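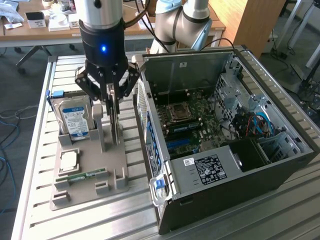

One of the two arms at the fixture tray, with the open computer tower beside it.

New rules for the assembly cell, in force from this month

Many of you have asked what was decided after the meeting in March, so I will try to explain it in this item. The full text is 14 pages and it is on the shared drive in the folder Taltari, but I know that not everybody will read 14 pages, and I wrote most of them, so I do not take offense.

First, who may work at the cell. Until now anyone who had done the general robot introduction could start a program. From now on you need also the cell training, which takes one afternoon and is given by Tekle Dinsa in Briltwood. People who did the training last year do not have to repeat it, but please send him your name so he can put it in the list. Visitors from Plevosthorpe are welcome to watch from behind the yellow line, and they must have a trained person with them all the time.

Second, the two arms. In our old risk assessment each arm was treated alone, as if the other one did not exist. Letay Gudeta pointed out that this is not good practice, and she is right. When two arms share one worktable, the assessment must look at the space they both can reach, and also at the space between an arm and any hard thing that stands on the table. A computer case on its side is a hard thing with edges. A hand can be caught between the gripper and the case wall even when the arm moves slowly. So the assessment is now done for the whole cell together, and it must be done again when we change the gripper, the fixture tray or the type of case. A new program with the same parts does not need a new assessment, only a check by a second person.

Third, speed. When a person is inside the line, the arms run in reduced speed mode, and the person holds the enabling switch. This was always the rule on paper. I have seen it was not always the rule in practice, including with myself. The log now records the mode for each start. In the trial period we had 1,185 starts, and 73 of them were made in the wrong mode. Nothing bad happened in these 73, but it is too many and we want it to come down.

Fourth, the parts. This chapter is by Asnakech Woldemariam and I think it is the most useful for daily work. Processors and memory modules are sensitive to static electricity, and robots do not change this. The wrist strap is required for loading the tray by hand. The grounding of the table and the tray is measured every week and written in the blue book. A processor goes in the square recess with the metal side up, and you hold it only by its sides. The hard disk stands upright in its slot and the memory module lies flat in the holder. If a part does not sit well in the tray, please do not push it. Take it out, look at the recess, and try again. A part which was dropped, from any height, goes in the reject box, also when it looks perfect.

The power supply in the case must never be connected to the mains while the case is in the cell. Some colleagues wanted to power on the computer at the end of the cycle to see if it starts. I understand this wish, but the electrical test belongs to the test bench, where there is the right protection.

Fifth, cables and floor. The arm cables must have enough free length for the full movement and must not hang where the gripper can take them. Cables on the floor stay out of the walking path. Arnout Hendriks will make a round every second week and look at this. He promised me to be friendly.

Some questions which I got already:

Do the rules apply for the small cell in the Nigatu building? Yes, but the part about two arms does not, as that cell has only one.

May I stop the arm by hand if it does something strange? No. Use the stop button, and after it write one line in the log. You do not need permission to press stop, and no one will complain about lost time.

What if the fixture tray is changed only a little, for example one holder block is moved? It is a change of the tray, so the assessment must be looked at again. For a small change this takes less than an hour and Letay can help you.

The next training afternoons have place for six people each. Please write to Tekle before the end of the month if you want to come. Corrections to the text are also welcome and can be sent to me, preferably with the page number.

Tuulikki Riihimäki, room 206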